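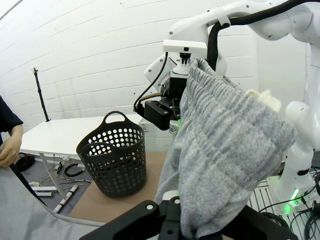
Peça de malha cinzenta suspensa, com pregas largas.

Prémio Pledura de Ficção Traduzida
Convite à participação: leitores para o painel de pré-seleção

Se é daquelas pessoas que andam sempre com um romance na mala e outro na mesa de cabeceira (e talvez um terceiro esquecido na cozinha), este convite é para si. O Prémio Pledura procura 16 leitores para o painel que fará a primeira leitura das obras candidatas à próxima edição, e gostávamos muito de receber a sua candidatura, mesmo que nunca tenha participado em nada parecido.

O Prémio distingue todos os anos um romance ou livro de contos traduzido para português e reparte o valor em partes iguais entre quem escreveu e quem traduziu. É organizado pela Fundação Zinchenko, com sede em Wernthorpe, e a cerimónia de entrega realiza-se em novembro, na biblioteca de Nelludbridge, onde costuma haver mais gente do que cadeiras e onde as conversas se prolongam pela noite dentro.

O que fazem os leitores

Cada livro é lido por 3 pessoas, que trabalham separadamente e só depois comparam impressões. No final da leitura pedimos um parecer escrito de uma ou duas páginas, em linguagem corrente. Não precisa de ter a forma de uma recensão académica: queremos saber como o livro se aguenta do princípio ao fim, como soa a tradução em voz alta, em que capítulo lhe apeteceu parar e em que capítulo se esqueceu de jantar. Os pareceres seguem para o júri, que escolhe a lista de finalistas e o vencedor. Os leitores não votam na fase final, mas o júri recebe todos os textos na íntegra e lê-os com muita atenção.

Haverá 2 reuniões do painel, uma no arranque e outra no fecho das leituras. A primeira é presencial, em Wernthorpe, com almoço oferecido pela Fundação; a segunda faz-se por videochamada, para poupar viagens a quem mora longe.

Quem pode candidatar-se

Qualquer pessoa maior de idade que leia português com à-vontade. Damos as boas-vindas a livreiros, professores, estudantes, reformados, bibliotecários e a quem simplesmente gosta de ler. O conhecimento de outras línguas é útil, sem ser obrigatório. Não podem integrar o painel pessoas que trabalhem em editoras com obras a concurso, nem autores ou tradutores dessas obras. Em caso de dúvida, escreva-nos antes de desistir, que quase sempre se arranja resposta.

O que oferecemos

Cada leitor recebe uma compensação de 897 euros, paga depois da entrega do último parecer, além do reembolso da deslocação a Wernthorpe. Os exemplares lidos ficam para si. Todos os leitores são ainda convidados para a cerimónia, com direito a acompanhante, e os seus nomes figuram no programa, salvo indicação em contrário.

Como participar

Envie-nos uma carta de apresentação, no tom que preferir, e um texto curto sobre um livro traduzido que tenha lido recentemente, tenha gostado dele ou não. Dispensamos currículos longos. Indique também se prefere ler em papel ou em formato digital e se precisa de alguma condição de acessibilidade, como letra ampliada ou audiolivro.

As candidaturas podem ser enviadas através do formulário nesta página ou entregues em mão na sede da Fundação, ao cuidado da secretaria do Prémio. Respondemos a todas, embora às vezes com alguma demora, pela qual pedimos desde já paciência.

Publicado em 23 de fevereiro de 2025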